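Where Things Go: A Project Report on Putting Away the Washing-Up
Submitted in February by Thaddäus Imhof
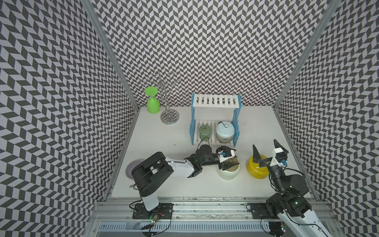 My project began with a very ordinary question, namely why some kitchens are a pleasure to put away in and others leave you standing about with a lid in your hand. I grew up in a house where the draining rack was always full, and I had long suspected that the rack itself was to blame. It seemed sensible to look closely at one, so I chose a small group of things most homes own in some form: a rack with two tiers, a stand for wine glasses, a dish and a few lidded jars. The white rack has a slatted shelf at each level, and with the pale green and pale blue jars both on the lower one, the whole top shelf is left free. I found that rather pleasing, although my mother would have filled it within the minute.

The first thing I wanted to understand was how people decide on a place for each item. I asked 9 friends and relations to put away the same set at their own pace and then talk to me about it afterwards, usually over tea. I wrote down what they told me under three headings, which I named Ekex, Endex and Totell so that my notes would stay short. Ekex covered things put where there was room, Endex covered things put where they looked right, and Totell covered things put where the person could reach them again easily. My tutor thought the names were silly, but they stuck, and by the second week she was using them too.

Jars caused far more talk than I had expected. Several people felt that a lidded jar should live low down, as it is heavy to lift and the lid may slip, while my aunt was quite firm that jars belong at eye level where one can see what is running out. The wine glasses were simpler. Everyone who had used a hanging stand before liked having the bowl pointing down, and those who hadn't took to it quickly – apart from my cousin, who went on trying to stand his glass upright on the base.

I also gave out a short written survey of my own, printed at the Mthembu copy shop, and 56 people were kind enough to send it back. The most common complaint was about racks that are too narrow for bowls, followed by lids with nowhere to go. A good many people wrote extra remarks in the margins, and I have typed up the best of these in the appendix.

If I were to carry on with the project I would like to spend longer on lids, and to visit people in their own kitchens in the evening, when the washing-up is really being done. I would also ask for a bigger table.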